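Stemton to Trial Variable Speed Limits on Ring Road from January

STEMTON – The Stemton Highways Department will begin a trial of variable speed limits on the northern section of the ring road in January. The trial covers 17 miles of divided highway between the Campos interchange and the river crossing, in both directions.

The posted limit on this section is currently 65 mph at all times. During the trial, electronic signs will display a limit of 45, 55 or 65 mph according to traffic volume, weather and incidents. The displayed limit is legally enforceable. When a sign is blank, the 65 mph limit applies.

Signs will be mounted on 21 existing gantries. Traffic data will come from 86 roadside detectors, which measure vehicle speed, spacing and lane occupancy. The control software, supplied by Cakier, recalculates the recommended limit for each section once a minute. Limits will change in steps of 10 mph, and drivers will pass at least one intermediate sign before any reduction from 65 to 45 mph.
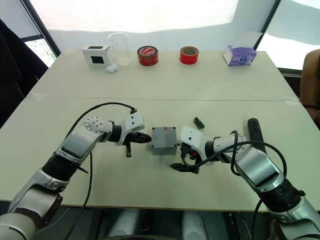
Two robot arms with a small gray plastic box between their grippers.

The department recorded 193 collisions on the northern section over the three years before the trial was approved. Most were rear-end collisions in slowing traffic, and the highest concentration was on the approach to the Campos interchange during the morning peak. The trial will measure whether earlier, graduated speed reductions lower the number of such collisions and shorten delays.

Troltness, the engineering contractor for the project, will carry out installation overnight between 9 p.m. and 5 a.m. One lane will remain open in each direction during this work. The on-ramp at Campos will be closed on certain nights, with a signed detour by way of the frontage road. Closure dates will be posted on the department's website.

For the first four weeks of operation, drivers recorded at up to 10 mph above a reduced limit will receive a written warning. Standard penalties will apply from the fifth week. Drivers exceeding 65 mph are subject to standard penalties throughout.

The trial will run for 12 months. An interim report on journey times and compliance will be published at the midpoint, followed by a full report after the trial closes. Any extension to the southern section would require separate approval and funding.

Media inquiries: Stemton Highways Department, Press Office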